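How do you fold long-sleeved shirts so the sleeves do not make a lump?

Last updated: May

Chathurika Cassim

Hello to all. I moved to a smaller flat and my shirts must now stand in a drawer, before they were on hangers. The drawer is a Bimholm, the low one, and inside it is only a little higher than my hand. For T-shirts I have no problem. I fold them in three and they stand well next to each other.

The long-sleeved tops are the trouble. I do it on the bed because I have no big table. I lay the top flat, I bring one sleeve over the body, and the end of the sleeve always goes its own way. It twists and makes a ball near the cuff. When I continue folding, this ball is in the middle of the packet and the packet falls over. After one day in the drawer there is also a hard crease on the front, exactly where people look.
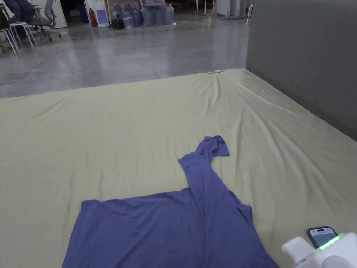 One sleeve over, and the end already twisted.

I have tried to fold the sleeve straight across, and also down along the side. Straight across is too long, it comes out on the other side. Down along the side is better, but then the shoulder makes a small corner which sticks out. Should I fold the sleeve one time or two times? And is it better with the front up or the front down? The cloth is soft cotton, a bit stretchy. I have six of these tops and I would like to finish them before winter clothes come out of the boxes. I don't want to buy a folding board if I can avoid it.

Thank you for your patience with my English.

Flimo

Front down, always. Then the folds are on the back and the front stays smooth.

My way, which I learned when I worked in a clothes shop for almost 4 years:

Lay the top with the front down and pull it at the bottom edge until the sides are straight. Put both sleeves out to the side and smooth each one with the flat hand, from the shoulder to the cuff. This is the step most people skip. If there is a twist in the sleeve it must go out now, later it is too late.

Now fold one side of the body to the middle, together with the sleeve. The sleeve now goes out over the other side. Take it by the cuff and turn it down, so it lies along the body and points to the bottom edge. There will be a slanted fold near the shoulder and this is correct, do not fight with it. If the cuff reaches past the bottom edge, fold it back up. Do the same with the other side.

You have now a long rectangle. Fold it from the bottom, first in half and then in three. For a low drawer you may need one more fold, try it with one top and look if the drawer closes.

About the corner which sticks out at the shoulder: it comes when you fold only the sleeve and leave the body open. When you take a part of the body with it, the corner goes inside.

One more thing – a bed is soft and the sheet moves under the cloth. If the sheet has wrinkles, pull it tight first, or put a big towel under. I use the ironing board when I have only a few pieces.

Arnerus

just roll them. sleeves in, roll from the bottom, done. mine are in a shoe box

Chathurika Cassim

Thank you both. Flimo, I tried your way with three tops this evening and they stand. The first one I had to do again because I forgot to smooth the sleeve before. The towel helps also. Arnerus, I will keep the rolling for the suitcase, in my drawer the rolls open again when I take one out.

I still have a question about a top with a hood, but I will write it separately.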